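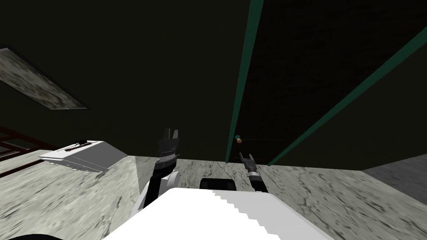
Last changed: May, by Neelam Shakya

Comparing Two Reach Controllers and Two Camera Placements for Knob Approach in Simulation
Brijesh Garg, Neelam Shakya
Project report, Pekareck lab course

1. Task

The robot has two arms, each with a two-finger gripper. It stands facing a dark wall panel with green edge strips and a small round knob set low on it. Only the right arm is driven in the trials. The left arm is held in a fixed raised pose so that it stays out of the way of the reach. A trial counts as a success if the point midway between the right fingertips comes within 5 mm of the knob center with the fingers open. Closing on the knob and pulling were left out of this comparison.

2. Controllers

Tronen is a plain resolved-rate controller. It takes the position error between gripper and target, scales it, and sends joint velocities through a damped pseudoinverse. It has one gain and one damping value. We tuned both by hand on the first afternoon and did not touch them again.

Mishra plans a short joint path before moving and then tracks it. It replans when the target estimate shifts by more than a set threshold. It costs more per step and has several parameters, most of which we left at the values in the course handout.

Both ran with the same joint limits and the same speed cap.

3. Cameras

The head camera looks down over the torso and sees both arms, the floor and the lower part of the panel. The knob is small in this view, and the right gripper can hide it near the end of the reach. The wrist camera is mounted behind the right gripper and looks out past the fingers. The target estimate came from Illance, our color and shape detector, in either case. Illance has no memory, so if the knob is not found it returns nothing and the controller holds the last target.

4. Procedure

We ran 80 trials for each pairing of controller and camera. Start poses were drawn from one seeded list, so every pairing saw the same starts. A trial was stopped at 200 control steps whether or not the gripper had arrived. Lighting and floor texture were not varied.

5. Results

With the head camera the two controllers were close. Tronen was faster from easy starts, and Mishra was better when the elbow began near its limit. Most misses were small sideways errors, which we put down to the knob covering so few pixels. 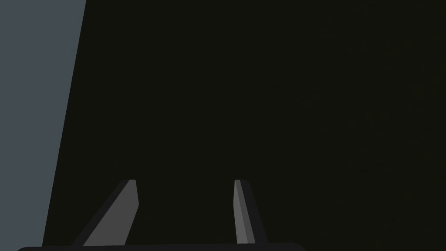 With the wrist camera the spread was much larger. When the knob was inside the view at the start, both controllers finished closer to the target than they did with the head camera. When it was outside the view, Illance had no detection to return and Tronen drove toward a stale target. Mishra did the same but stopped sooner, since its planner rejects paths that bring the fingers into contact with a surface. Over 30 of the Tronen wrist trials ended this way.

We also tried a handover, with the head camera used first and the wrist camera taking over once it reported the knob. Only Mishra was run in this mode. The switch sometimes caused a jump in the target, and the replan that followed used up steps. A filter on the estimate would probably reduce this, but we have not tested one.

6. Remaining work

Brijesh is rerunning the handover mode with Tronen on the same start list. The wrist camera offset should also be checked again, as the value in our config was copied from the left arm and mirrored by hand.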